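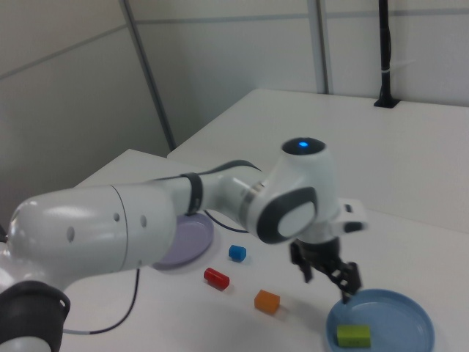

Search this blog
Type and press enter

Setting the table, again

30/05/2023

When I moved into my apartment I had one plate. It was a gift from the woman who lived there before me, or maybe she only forgot it. I ate everything from this plate, also soup, which was not a good idea. After some weeks I decided that a person of my age should own a set, and I began to read and ask and look in shops. I want to write down what I learned, because my friend Rochelle Treloar is moving in December and she asks me the same questions I had.

The first question was white or color. My mother always had white plates with a thin gold line, and I thought that colored plates are for children. Then I ate at the home of Asnakech Tsegaye. On her table no two plates were the same color, and the food looked so happy on them. She told me that she buys one plate at a time, when she finds a color that she misses. I liked this idea very much. If one breaks, you do not have a broken set. You only have one plate less.

So I started with blue and purple. On a white table these two are very calm together, and I have a white table. Blue is good for rice, eggs, anything yellow. Purple is more difficult. A light purple, like lavender, is kind to bread and to cheese, but tomato sauce on it looks a little strange to me. Rogelio Buenaventura says I think too much about this and that sauce is sauce. He has brown plates.

The second question was the shape. I prefer a plate with a raised rim, even if it is shallow. With a completely flat plate I chase my peas to the edge and then they are on the table. With a rim you can push the food against it with the fork, and it stays. For small children it is even better. The son of Nandi Buthelezi is 2 and he eats almost without help from a plate like this, if it is not too full.

The price surprised me. In the big store near the station I saw a box of plates for 144 and I went home without buying. In the end I bought mine from a small shop named Hadgu, where they sell single pieces from a basket by the door. The first one was 30, and I thought this was a lot for one plate, but I have used it every day and it has no scratch that I can find. I also ordered one from Gaveck, which came well packed but was much smaller than I imagined. Please measure before you order. I cut a circle from newspaper now and put it in the cupboard, to see if the door will close. It sounds silly and it works.

About the table itself I have changed my mind. I used to have a tablecloth, a thick one with flowers. With colored plates it was too much, like three people talking at the same time. Now I leave the table bare and I wipe it after every meal. White shows every crumb, so you must like wiping, or you must learn to like it. I use a soft cloth with warm water and a drop of dish soap, then a dry one. For a coffee ring I leave the wet cloth on it while I wash the dishes, and after that it goes away easily.

I do not stack the colored plates directly on each other anymore. Between them I put a piece of kitchen paper – my grandmother did this with her good ones, and I laughed at her then. My cupboard is small, so the ones for every day stay in front and the others behind.

What is still missing is a green one. Trinidad Tagle saw a nice green at the market, a soft one, not like grass, but when I went there the seller had only bowls. I bought a bowl. It is standing on the shelf with two lemons in it and I have not decided yet if it is for fruit or for salad.

Rochelle, if you read this, do not buy the box. Come with me to Hadgu first, and bring a bag with something soft in it.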